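Do More Demonstrations Help? Collecting Tidying Examples with Two Arms
Project report, Laxdal workcell

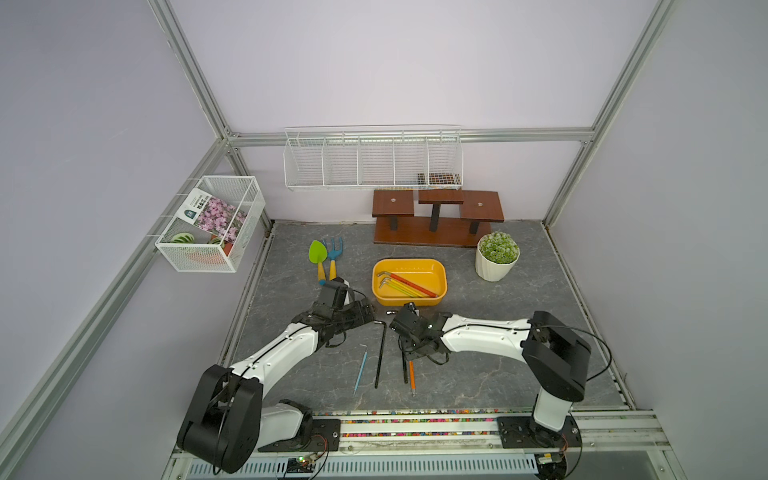
By the Laxdal student group
Final report, January

1. What we set out to do

The handout for this project says that a two-arm system can learn to tidy a workspace "given enough demonstrations." We wanted to know what enough means, and we doubted the answer would be a number. Our job was to collect the examples. Training was done by the Plekdale group with their own code, and we only report what they sent back.

2. Setup

Both arms ride on one linear rail at the front of the enclosure. We dressed the cell as a gardening corner, with a trowel, a hand rake, a seed packet in the side basket and a potted succulent by the plant stand. The task was to get the hex keys into the yellow tray. Some start in the tray and some start on the floor, mixed in with other thin tools. The wire shelf and the stand were not part of the task, though we left them in place for every episode.

3. Collection

We recorded 124 episodes and kept 100. Most of the rejected ones were dropped because the operator gave up on a key that lay flat against the floor. We now think this was a mistake. A learner that only sees clean grasps has no idea what to do after a bad one, and we threw away the only footage of bad ones we had.

There were 2 operators. One used the right arm for nearly everything and parked the left near the rake. The other switched arms depending on which side the key was on. We did not agree on a rule before starting, so the data contains both habits – and no label telling them apart.

4. Results

Plekdale ran 8 test trials and called the outcome "promising." Three trials ended with every key in the tray. In the others the arm went to the right area and closed on nothing, or picked up a tool that was not a hex key. Eight trials is too few to say much, and the start positions were close to ones we had recorded. We would not call this learning to tidy. It may be closer to replaying the nearest example.

5. What we would change

Keep the failures and tag them. Write down which arm does what before the first episode. Move the tray, which stayed in the middle of the floor all the way through. Test with the plant pot somewhere else – we suspect the model uses it as a landmark, but we ran out of time to check.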